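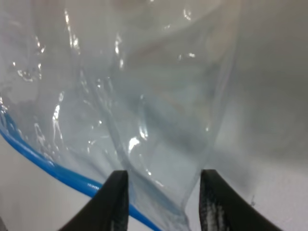

Montserrat Lozano wrote in after my last column to say that anyone who washes a zip-top bag has too much time and should spend it on something else. A bag costs pennies, she said. Throw it out, buy a box, go outside.

Fair enough. I read it standing at the sink with a bag inside out over my hand, so she had me there.

But I'm going to argue anyway. The big zip bag is the best thing in my kitchen and we treat it like a paper napkin. I mean the large ones, the ones that hold a loaf of bread or a whole chopped cabbage or 14 corn tortillas with room left over. Thick seal, wide mouth. They last months if you let them. I have one going since September and it still closes.

Glass people, I know. I have the glass. I bought the Clamier set, the square ones with the snap lids, and half the lids are now in some other house. Glass is great for soup on the way to work. It is terrible in a small freezer. Put four square boxes in mine and thats it, door won't shut. Four bags of beans, frozen flat, stand up like file folders and I can still get at the ice.

Then there's the beeswax wrap crowd. Tried it. Everything smelled like a church and the onion got out.

What bothers me is the way we talk about plastic as if the only choices are use it once or never touch it. My aunt washed bread bags and hung them on the faucet and never said a word about the planet. She was being cheap. I think cheap gets more done – you can't keep up guilt for 100 sandwiches, but you can keep up cheap pretty much forever.

Some rules, mine, ignore them. Raw chicken, the bag goes in the trash, no discussion. Same for fish. Bread, nuts, cut fruit, cheese in its own paper: rinse, soap if greasy, stand it open over a wooden spoon in a jar. Don't put it away damp. Don't turn it into a project. If the seal gaps, it holds socks or phone cords and lives in the suitcase from then on.

Does it take time? A little. Less than driving to Lamptey for another box, and I would come home with a candle and two kinds of crackers, so do that math too.

Montserrat also asked what I do about the drying, with bags flopping all over the counter. Ok yes. It looks awful. My kitchen looks like a jellyfish tank most evenings and Jamie Wragg, who has to share it, has complained more than once. I don't have an answer. A drying rack exists, I beleive it's 14 dollars, and I refuse to buy a thing to hold up a bag – a spoon works fine.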